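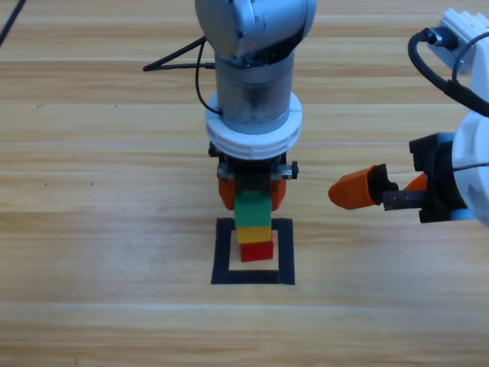

The Patience of the Right Arm

By the time Amancay Cáceres came to work at the lab in Tincombe, the arms already had names, and she was a little sorry about that, having thought up two good ones on the bus. The one that reached down from above was Baumgartner, after a piano teacher Vira Prokopenko had been afraid of as a girl. The one that came in from the right was Brundum, and Vira said that wasn't after anybody, it was just the sound of the word.

"Brundum," said Amancay, trying it out.

"You see? It couldn't be anything else."

The work that autumn was about taking turns. Vira had been given two years of money to find out whether a pair of arms could learn to share a small space without being told, every second, which of them had the right of way, and she had boiled the whole large question down to three toy blocks and a square of black tape on a wooden table. Red went down first, then yellow, then green. Either arm could place any block. What they couldn't do was bump each other, and for most of the summer (this was before Amancay, and Vira told it with her hands over her eyes) they had done very little else.

The usual cure was a rule. You gave one arm the table and made the other stand well back until it was finished, and then they traded. It was safe and it was dreadfully slow, and Vira, who had grown up in an apartment with one bathroom and five sisters, felt in her bones that there had to be something better. Her idea was to teach them from people. She and whoever was around would sit side by side, each guiding one arm by hand controls, and build the tower together without talking, and the arms would learn from the recordings. She called the method Viltari. That was a lake she had swum in once, and she never did get around to inventing something for the letters to stand for.

So Amancay's first weeks were spent building towers. She sat on the right, being Brundum, and Vira sat on the left, being Baumgartner, and they built and took down and built again, with a thermos of tea between their elbows and the rain going on outside. It was strange to get to know a person that way. Amancay learned that Vira reached fast and then thought better of it, and that she always let the other person have the red block if there was any doubt. Vira must have learned things too, but she kept them to herself, apart from remarking one afternoon that Amancay was very polite.

"Is that bad?"

"I don't know yet," Vira said. "Let's do another."

They trained on all of it over a weekend and came back in to see what they had. It was poor. Baumgartner was fine, even a little dashing. Brundum came in from the right, got partway to the tower and dithered. He drew back and came forward, drew back and came forward, like somebody at a door with both hands full. The towers got built, more or less, but by one arm, while the other one fretted beside it, and every so often the fretting took him a little too far and the yellow block went off the table and under the radiator.

Amancay took this harder than she let on. She lay awake that night going over it, and what she kept coming back to was that the dithering was hers. She knew it from the inside. She did exactly that in doorways, and at four-way stops, and at her aunt's table when there was one empanada left. She had gone and taught a machine to be her at her worst, and it would all be written up with a graph.

She said some of this to Vira in the morning, not very well, and offered to let somebody else sit on the right.

Vira didn't answer for so long that Amancay began to gather up her bag. Then Vira pulled the second chair over and put up the recordings, the human ones, and asked her to watch her own part and say out loud what she was doing. It was a peculiar thing to be asked, but she tried it.

"I'm coming in. I'm waiting for you to let go of the yellow. I'm still waiting. Now you've got the green, so I'm, well, I'm staying here in case."

"In case of what?"

"In case it slips. Then I'd be close."

"So you're doing something," said Vira. "You're standing there on purpose."

And she got up, walked to the window and came back, and was clearly very happy. The trouble, as she laid it out over the rest of the tea, was in how they had cut up the recordings. Before any training, the software went through and threw out every stretch where an arm hardly moved. Everybody did that. Standing still was taken for wasted tape, somebody sneezing or looking for a pencil, and so out it went. All of Amancay's waiting had gone out with it. Poor Brundum had been shown her setting off and her backing away and never once the long quiet part in the middle that the rest of it was for.

They put the waiting back. It took 6 days, most of them spent finding the other places where the software had been helpfully tidying up. They marked the pauses that had a purpose and let the real sneezes go, and they argued kindly over the ones in between.

The note in the lab book for 7 Oct 2021 is in Amancay's writing. It says the run was number 2641, and that the red block went down a bit high in the square, and that the yellow wasn't quite true on top of it. She had thought that would be the end of it. Baumgartner came down with the green anyway, and Brundum slid in from the right, with his long orange finger out in front of him, and stopped. There was a gap of bare wood between the two of them and he stayed on his side of it. He didn't dither. Baumgartner set the green block on the yellow, took what seemed to Amancay an unreasonable time about it, and let go, and the tower stood there crooked as a tooth.

"Look at him," Vira whispered, as if he might hear. "Look how he's waiting."

They ran it all afternoon and into the evening. When they added it up, 80 percent of the towers had been finished without a touch, and in the ones that weren't, the fault was often Baumgartner's, reaching fast and then thinking better of it. Vira looked at that part of the table of results for some time.

"Well," she said, "I suppose that's me."

She wrote it into the paper just the same, in a paragraph on the habits of demonstrators that a reviewer later asked her to shorten. Amancay's name went second. She took a copy home to her aunt, who couldn't make much of it but read it right through to the references with her glasses pushed up, and then passed the plate across the table, with one left on it, and Amancay sat there looking at it until her aunt told her for heaven's sake to eat.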